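Section 4: Setting Up the Merch Table Sales Unit

This section covers the Zinwood sales unit from unpacking at the venue to the first sale. Read Section 3 (Building Your Item List) first. The unit will not open a show until at least one item is on the list.

4.1 Before you leave for the venue

1. Charge the unit until the battery light stays solid. A blinking light means charging is still in progress.
2. Connect the unit to Wi-Fi and press Sync. Wait for the message "List up to date."
3. Check that every shirt design has its own entry for each size. Sizes entered as notes are not counted in stock.
4. Load a new paper roll. Pack a spare.
5. Pack the card reader, the reader cable, the cash drawer key, and the power strip.

Note: The item list holds up to 400 entries. Each size of each shirt uses one entry. A band with several designs, two or three records, and a pre-sale bundle will use more entries than expected. Delete old tour items before adding new ones.

Caution: Do not sync over a phone hotspot while the vehicle is moving. If the connection drops partway through, the list may load with old prices.

4.2 Opening a show

A show is the unit's name for one selling session. Stock counts, cash totals, and card totals are all filed under the show that was open when the sale was made.

1. Turn on the unit and enter your four-digit seller code.
2. Press Shows, then New.
3. Type a show name. Use the venue and city, such as "Montoya Hall, Jakadville." Two shows may not share a name.
4. Set the door time. Sales made before this time are marked Early on the report.
5. Enter the starting cash. Count the drawer by hand and type the amount. Most bands start with 50 dollars in small bills.
6. Press Open.

The show name appears in the top bar and stays there until the show is closed. If the top bar reads "No show," sales can be rung up but will not be filed.

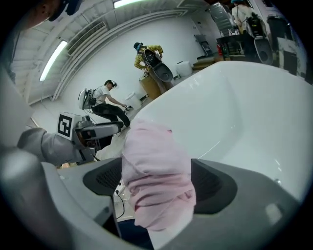

Fig. 4-1. Pink cloth, white curved rim.

4.3 Counting in stock

Count in after the boxes are unpacked and before doors. One person should count and another should type.

1. Press Stock, then Count In.
2. Select the first item. Items appear in the order used on the item list.
3. Type the number on hand. Include pieces hung up for display.
4. Press Next. Repeat for each item.
5. To skip an item that was left in the van, press Hold. Held items are hidden from the sales screen until they are released.
6. Press Finish. The unit prints a count slip. Keep the slip in the cash drawer.

If the venue takes a share of merch sales, its representative may ask to see the count slip and sign it. The signature line is at the bottom. Press Reprint for a second copy.

Note: Count In replaces the earlier count. It does not add to it. To add a box that arrives later, use Stock, then Add.

4.4 Venue share

Some venues charge a percentage on soft goods (shirts, hats, bags) and a different percentage on recorded music. The unit keeps these as separate rates.

1. Press Shows, then Terms.
2. Enter the soft goods rate.
3. Enter the recorded music rate. Enter 0 if the venue does not charge for music.
4. Choose Before Tax or After Tax. Refer to the show contract. If the contract does not say, ask the venue before doors.
5. Press Save.

Terms may be changed at any time before the show is closed. After closing, a change requires the owner code, and the report is marked Revised.

Example: In the sample file supplied with the unit, Olaia Peñalver is the seller and Trinidad Tejada is the owner. Peñalver can open the show, sell, and close. Only Tejada can change the terms on a closed show or delete a sale.
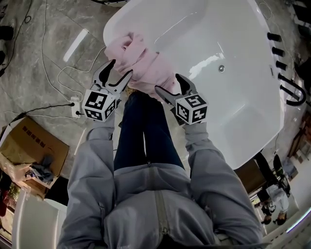
Can two sellers use the same unit during one show?
Each seller can sign in with a separate code, and the report lists sales by seller. Only one seller can be signed in at a time, so press Switch before handing over.

4.5 Connecting the card reader

1. Plug the reader cable into port 2 on the back of the unit. Port 1 is for the cash drawer.
2. Press the reader's power button until it beeps once.
3. On the unit, press Setup, then Reader, then Find.
4. Compare the code on the reader display with the code on the unit. They must match.
5. Press Accept.
6. Run a test sale for one dollar and refund it. Test sales are counted in the card total until refunded.

Caution: Keep the reader cable away from the stage power lines. A crossed cable can cause the reader to drop out during a sale. If this occurs, do not run the card again until you have checked the Pending list.

If the venue has no usable signal, the unit stores card sales and sends them later. The limit for stored sales is 13 per show. When the limit is reached, the Card button turns gray and only cash can be taken. Stored sales are sent automatically once the unit is back online. A stored sale can still be declined at that point, and the loss falls on the seller.

4.6 Pre-sale pickups

Fans who ordered a record or bundle ahead of time may collect it at the table.

1. Press Pickups.
2. Type the first three letters of the last name on the order.
3. Select the order and check the item and size with the buyer.
4. Hand over the item and press Collected.

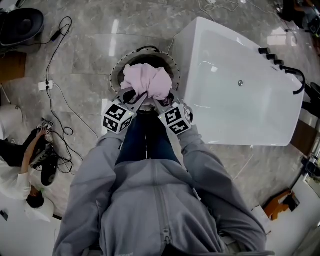

Collected orders are taken out of stock but add nothing to the cash or card total, as payment was made at the time of the order. They are also left out of the venue share unless Include Pickups is turned on in Terms. Check the contract before changing this setting.

If a name does not appear, the order may have been placed after the last sync. Connect to Wi-Fi, press Sync, and search again. Do not ring the item up at a zero price. Zero-price sales are filed as giveaways and cannot be matched to an order later.

4.7 Closing the show

1. Press Stock, then Count Out, and count what is left.
2. Count the cash drawer and type the amount.
3. Press Compare. Any item where the count does not match sales is marked with a star.
4. Recount starred items. If the difference remains, press Accept Difference and type a short reason.
5. Press Close. The unit prints the show report in two parts, one for the band and one for the venue.

Note: Reports printed on Brandthorpe thermal paper fade when left on a dashboard. Save the report to the memory card before turning the unit off.

For error codes shown during closing, see Section 7.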